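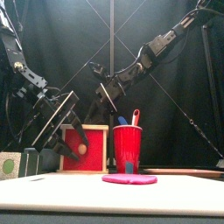

Can you learn to swim properly in your forties?

It took me one winter of lessons to get from clinging to the wall to swimming laps, and I started out scared of putting my face in the water.

So that's the short version, and if you only came for that you can go make a sandwich. The long version starts at my niece's birthday party, when I was standing in the shallow end of somebody's backyard pool holding a paper plate above my head like a waiter. A six-year-old asked me why I wasn't coming to the deep part. I told her I'd just eaten. She looked at me the way kids look at you when they know.

I grew up in a house where swimming was something other families did. We went to the lake, sure, but going to the lake meant potato salad and wet ankles. By the time I got to high school everybody else could do it, and I got very good at having a cold. You can dodge swimming for a really long time! Decades, if you're motivated.

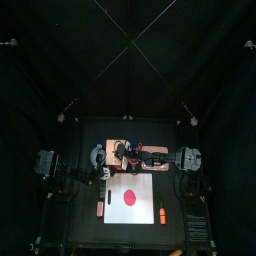

5 min read

The pool in Daltville runs adult beginner lessons in the evening, and I signed up in November, mostly because the form was short. I bought a navy suit and a pair of goggles that left rings around my eyes until bedtime. My teacher was Elfriede Mayrhofer, and I'm going to be quoting her at people for the rest of my life.

The first night she didn't have us swim at all. We held onto the gutter and blew bubbles. Grown adults, mortgages, bad knees, all of us blowing bubbles. I hated it for maybe ten minutes and then I noticed I had my whole face under and was humming (she tells you to hum, it keeps the water out of your nose, and why did I get to this age without hearing that?).

Floating was the hard one for me. I kept folding in the middle like a lawn chair. Elfriede would put two fingers under the back of my head and say "look at the ceiling, the ceiling is very interesting," and it was not, it was stained tile, but my hips came up. Then she'd take her fingers away and I'd sink again. That went on for weeks. I came home and complained, and ate cereal standing up, and went back.

I should say something about money, as a few of you asked on the last post. The lessons were cheaper than the gym membership I wasn't using. I canceled that one. The lady on the phone asked if there was anything they could do to keep me and I said do you have a pool, and they did not have a pool.

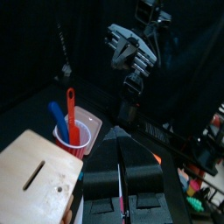 What finally made it click

Breathing out. That's it. I'd been holding my breath the entire time my face was down and then trying to breathe out AND in during the half second my mouth was up. Of course I was panicking. Once I started letting the air go slowly underwater, turning my head felt like something with a beginning and an end, and I made it across the pool without stopping. I came up at the wall and there was no one to high-five, so I high-fived the kickboard.

After that I got a bit obsessed. I started writing distances on the back of the kitchen calendar. My first proper total was 513 yards, which is a silly number because I lost track of a lap and paced out the leftover bit along the deck afterward. Then came 900, on a night when I had the slow lane to myself. My best so far is 1,545, same weird method, and I slept like a rock and woke up with arms I couldn't lift to wash my hair.

My friend Fiachra Costello, who swam in college, came along once and asked if I wanted tips. I said no. He gave me one anyway: stop looking forward. I'd been craning my neck to see where the wall was, and my legs were dragging behind me as a result. Look at the line on the bottom. The wall is still going to be there. Annoyingly good advice, and he got a burrito out of it.
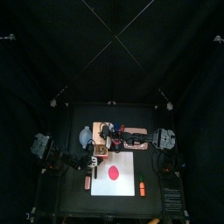
Crossed cables over the tabletop. Photo: Fiachra Costello

If you're thinking about signing up, a couple of things I'd pass along. Bring flip-flops, the locker room floor at our place is a horror. Eat something small an hour or so before. Get the goggles that sit in the eye socket and skip the big mask kind. And tell the teacher you're scared, right at the start! I waited until lesson 2 and wasted a whole evening pretending my goggles were leaking.

I still can't dive, and my flip turn is just me getting water up my nose in a different direction. The deep end still gives me a little flutter when the floor drops away under me. But my niece has another birthday coming up, and I've already told my sister I'm bringing a towel.

14 comments
37 shares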